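Our water comes out of the ground at 34 grains of hardness. If that number means nothing to you, it meant nothing to me either until we bought the house in Graltumitz and the kettle went white inside in a week. Anything over about ten is called very hard. I have spent the winter learning what to do about it, and this is what I know so far.

The first thing I did was buy a test kit. The strips that came with it only go up to 25, so I used the drops, where you count until the color changes from red to blue. I did it twice and then sent a bottle to the county lab to be sure. The lab also checked for iron and manganese. Iron was low, which matters, as a softener can handle a little iron but not a lot.

Then I got quotes. The first one was for up to $4,000, with a reverse osmosis unit I hadn't asked for. The second was from Widad Majali, who services wells on our side of the county. She looked at the lab sheet, asked how many people live here and how often we do laundry, and told me to get a plain softener with a metered valve. Metered means it cleans itself after so many gallons. The cheaper kind runs on a timer and uses salt whether you took showers that week or went to your sister's.

We put it in during February. The old pipe from the pressure tank had a bad elbow, so that got replaced too. Her labor was $380, and I bought the unit and fittings myself. It took most of a day. I wanted the outdoor spigots left on hard water, and so was the cold line to the kitchen, so we can drink and cook with it. Some people don't bother with that. I don't like the taste of softened water and I have tomatoes to think about.

What changed:

- Soap lathers now. I use less than half the laundry detergent I used to.
- The shower door no longer needs vinegar every weekend.
- Your skin feels slick after rinsing. You get used to it.
- The water heater stopped popping after I flushed it. A lot of white grit came out of the drain valve.

What didn't change is the kitchen, at least on the cold side. Spots still show up on everything. My brother-in-law Niilo thinks I should have softened the whole house and put a small filter under the sink for drinking. He may be right. I am going to live with it until summer and see.
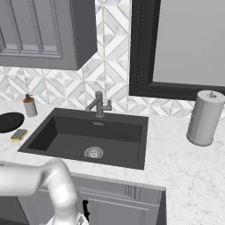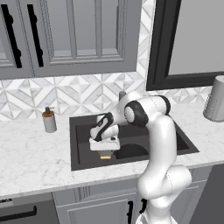
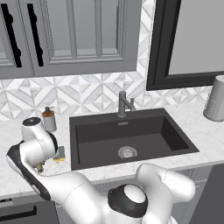

Salt is the part I had the most questions about. I use pellets, the plain kind, and keep the tank between a third and two thirds full. Heikki Tuominen down the road fills his to the top and got a salt bridge, a hard crust with a hollow space under it, and his softener ran for weeks without any salt reaching the water. He broke it up with a broom handle. The other thing I've been reading up on is color, for when we redo the kitchen. A dark sink like the charcoal one here is a poor match for hard water, as scale dries white and shows on anything dark. Marble around it brings its own trouble, because the vinegar you would use on the scale will etch the stone. So for us it will probably be a light sink and a counter that can take some acid.

I check the salt on the first of the month and test the hot tap while I'm at it. The last reading was 2 grains. Gisela Ackermann asked me in the comments whether a softener is hard on a septic system, and I don't have a good answer yet. I've asked Widad and will add what she says to this post.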